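Search projects and reports
Enter keyword
Go

Flurkero small arm build: progress report to the Kyriakidis Fund

Report date: Jan 3, 2021
Site: Nanberg shared workshop, bench room
Grant line: shared tools and small automation

Scope of this period

The work covered in this report is the second stage of the Flurkero build. Stage one ended with a printed arm that could hold a pose and return to it. Stage two asked for a working gripper, a module mounted on the wrist, and a fixed bench layout in which the arm can put small parts into a box. The first two are done. The third is partly done, and the open items are listed further down.

Mechanical

All structural parts of the arm are printed in white. The base was reprinted once after the first version cracked along a layer line at the mounting screws. The new version has thicker walls at the screw bosses and the same outer shape, so the brackets from stage one still fit. The perforated plates were kept. They save print time on the larger flat pieces and give us places to pass a cable tie without drilling.

Total print time for the period was 113 hours, including failed parts. Most of the failures were early and came from a worn nozzle. After the nozzle was changed, the only part we had to repeat was the fixed gripper finger, which had warped at the root. 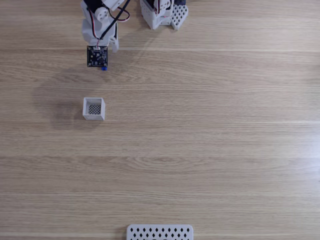 Wiring took longer than planned. The servo leads supplied with the kit were too short to reach from the wrist to the base without pulling at full extension, and we made up longer ones. The leads now leave the bracket with a free loop at the joint. We tried a printed clip to hold this loop flat, but it rubbed through the sleeve during a long run and was taken off again. A spiral wrap is on order. Until it is fitted, the arm is run at reduced speed and the leads are checked before each session.

The wrist board is fixed with small screws through its corner holes. Its connector has come loose in use on 2 occasions. A drop of hot glue on the housing has held so far, but we do not regard that as a permanent fix and would like to move to a locking connector in stage three.

Bench layout

The arm works on a plain wood tabletop bought from Cerorwood under the materials line of the grant. The target is a small open box with a mesh floor, printed to the same pattern as the plates. A flat perforated tray sits toward the operator's side of the table. Box and tray are still placed by eye. For repeat testing they need to be located, and we plan to use shallow printed corner stops held down with double-sided tape, so that the tabletop is not cut.

The surface reflects more of the overhead light than expected. The effect on position sensing is small, but it varies with where in the room the lamps are switched on. A matte mat was tested and gave steadier readings. It also slid. We have gone back to the bare top for now and keep the lamps in one setting.
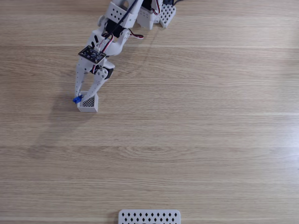
Report prepared by
Project lead, Flurkero build
Nanberg shared workshop

Testing

The test for this stage is a single placement: the gripper takes a small part, carries it to the box and releases it inside the rim. We logged 504 attempts over the period. Results improved steadily once the finger was reprinted and the wrist joint was re-zeroed. The remaining faults fall into two groups. In the first, the part sticks to the fixed finger after the moving finger has opened. In the second, the fingers come down slightly off center and touch the rim, which shifts the box and spoils the next attempt as well.

Sticking seems to be a matter of surface finish. Sanding the inner face of the fingertip helped for a short time. Thin rubber pads are the obvious answer for grip, but they make the release worse, and the pads we had in the shop were too thick to let the fingers close fully. We will try a printed ridge pattern next.

Rim contact is mainly backlash in the shoulder. It is worst when the arm approaches from the left and nearly absent from the other side. The motion script now overshoots and comes back so that the joint is always loaded the same way. This adds time to each cycle but has removed most of the contacts. A better shoulder servo would be the cleaner solution – we have not costed one yet.

Budget

Spending is within the approved amount. Filament ran over by 28 dollars on account of the failed parts, and this was covered from the unused portion of the cable line. No transfer between main headings is requested. Receipts have been sent separately in the format the fund asked for.

Workshop use

The bench room is open to other members on the usual terms, and the arm is powered down and its supply locked away when the project is not using it. Two members have asked to use the printed gripper design on builds of their own. The files will go into the workshop's shared folder once the fingertip revision is settled, as a version with the old finger would only have to be replaced.

Open items

- Spiral wrap on wrist leads (ordered, not received)
- Locking connector for wrist board
- Corner stops for box and tray
- Ridged fingertip, fixed side
- Quote for shoulder servo
- Written start-up sheet for members

Next period

Stage three runs to the end of April. The first weeks go to the mechanical items above, and no new test series will be logged until the stops are in place and the fingertip has been changed. After that we will repeat the placement test with the same script, so that the two sets of results can be compared. If the quote for the servo comes in above what is left in the parts line, we will write to the fund before ordering.

Recent reports
Flurkero small arm build: stage one
Dust extraction for the Nanberg wood room
Shared tool cabinet: final report
Member training, bench electronics

Contact the workshop office | Copyright Nanberg shared workshop | Back to top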